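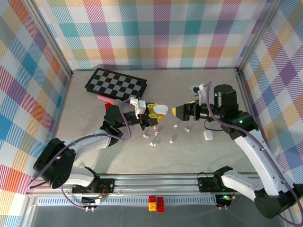
Step 4. Gather up the small pieces

Okay, this is the part I always used to rush! The little white pieces like to wander, so do them before you fold up the checkerboard mat.

1. Stand the white cup off to one side, flared rim up.
2. Sweep the pieces into a loose pile with the edge of your hand (a stiff card works too).
3. Drop them in the cup a few at a time. Jade Goodall does hers by the handful and then spends ages under the table - your choice.
4. Lift the mat and shake it out over the floor.

Note: I keep my spares in a Flolla tin, all 39 of them.

Caution: small parts. Keep them well away from toddlers and pets, and put the lid on before you carry the tin anywhere.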